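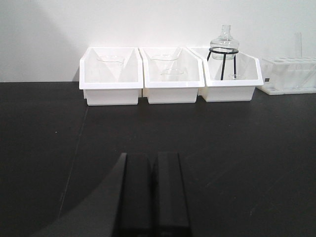 Shirley Catterall wrote back after the last report to ask whether the glassware would ever have a proper home, or whether it would go on living in whichever cupboard had a gap in it. Fair question, Shirley, and one I should have dealt with last time, so I'll begin with it and let the rest of the report catch up.

The glassware now lives in white open-fronted bins at the back of the black bench, against the wall. The beakers can be reached without unpacking anything else first, which will mean a lot to anyone who remembers the old arrangement at Mapplebeck. We did talk for quite a while about closed cupboards, and Clive Pilkington made a good case for them on the grounds of dust. In the end we went with the open bins for a trial, on the understanding that everything in them gets a rinse before use (which it ought to anyway!) and that we look at the question again before the second term.

Cindstead Community Teaching Lab
Progress report to the Miststead Learning Fund
Prepared by Hayley Sugden, project coordinator

Where we are up to

When I last wrote, the room was a list of things we hoped to have. I'm very pleased to say it's now a room you can walk into and work in, even if there are a few jobs still hanging about. The benches are in, the storage is in, and the first evening groups have had their introductory sessions. We had hoped to be at this point a month earlier, and I won't pretend the delay didn't cause some grumbling, mine included. The benchtops were held up at the supplier, and once they did arrive the fitters were booked on another job up the valley. I'm grateful to the Fund for being so patient on the phone.

The benches and the power

You'll recall that we went back and forth over the colour of the tops. The pale grey was cheaper and a couple of us thought it would make the room feel brighter, but Reece Haslam brought in an offcut of the black and let people splash at it over morning tea, and that settled things. He was right. Stains have been much less of a worry than they were on the old tops, although the black does show up every speck of lint and salt, and we have had to be firmer about wiping down.

Power was the other long conversation. The original plan had the outlets underneath the bench, and I'm so glad we changed it. People were forever crawling about on the floor in the old room, and hot plate cords dangled over the edge in a way that made me quite nervous. The outlets are now up at the back, where you can see what's plugged in and what isn't.

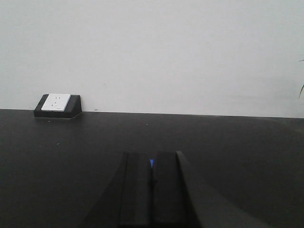
Black outlet housing with white faceplate, at the back of the bench.

The change added $430 to the electrical line, which we covered from what was saved on the shelving, so the total for the fit-out hasn't moved. The revised figures are set out further down. Predico did the wiring and were a pleasure to deal with, and their paperwork is in the folder I'll be sending with the receipts.

Storage and the blue fronts

I have had more comments about the colour of the cupboards than about anything else in the project! The blue was Hayley Wainwright's choice (two Hayleys on one project has made for some very confusing emails, and I apologise again to anyone who has received the other one's lunch order). She wanted the fronts to look cheerful from the doorway, so that people coming in for their first class wouldn't feel they had wandered into a hospital. I was doubtful when I saw the sample chip. I've come right around, and so have most of the people who told me it was a mistake.

We've left an open knee space under the bench as well, and I would argue strongly for keeping it if anyone proposes more cupboards later on. Several of our learners need to sit to work, and in the old room they ended up perched side-on with their knees against a door. 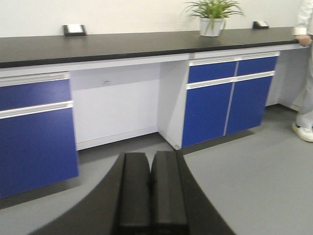

Getting the right things into the drawers has been slower than fitting them. We agreed that the small hand tools, droppers and labels would go in the top drawers and the heavier gear in the cupboards underneath, and that has mostly held. What hasn't held is the labelling. Our first set of labels was printed on ordinary paper stock and began to curl, so we're redoing the lot on something that can be wiped. I'd sooner spend the money once and do it properly, and $300 has been set aside for labels, drawer dividers and a decent label holder for each handle.

Somebody also suggested at the planning meeting that a teaching lab has no business having a pot plant on the bench. I've noted the view. The plant stays out of the way near the wall, it cheers people up, and it will be moved for any session where it would be a nuisance. Please don't water it unless you're on the roster, as it has already been loved a little too much.

Cleaning and daily care

I know this part of a report is nobody's favourite, but it's where most of our small improvements have come from. We used to go through paper towel at a frightening rate, and the bin was full before lunch. We've now switched to washable microfibre cloths for the general wipe-down, with paper kept for spills that shouldn't go through the wash. The tutors finish ten minutes early so that each group can do its own bench, and the cloths go home with whoever is on laundry that week.

The rules are short. A blue cloth is for benchtops only. Anything used on the floor or in the sink is kept separate and never put back with the blues. Cloths are washed without fabric softener, which Clive says ruins them, and hung up afterwards instead of being left in a damp heap in the corner of the sink.

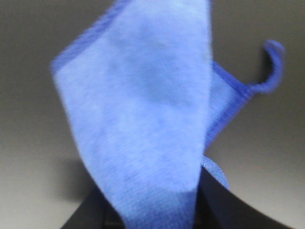 Money

Spending is within the approved budget. The largest item this period was the second cabinet unit, at $1620 delivered and fitted, which came in under the quote because Reece and his brother-in-law did the carrying. The outlet change is the $430 mentioned earlier, and the $300 for labels and dividers is committed but not yet paid. I haven't asked for anything extra and don't expect to.

Still to do

Finish the wipeable labels, including the glassware bins.
Decide on open or closed storage for the glassware (Clive to bring prices for lids).
Run the remaining 5 introductory sessions for the evening groups.
Get a second drying rack, preferably one that doesn't wobble.
Collect written feedback from the tutors before the December break.

If anyone from the Fund would like to come and see the room, you would be very welcome at any of the evening sessions, and Shirley has promised to bring her lemon slice if she gets enough warning. The receipts and the electrical paperwork will follow in a separate envelope.

Hayley Sugden
Cindstead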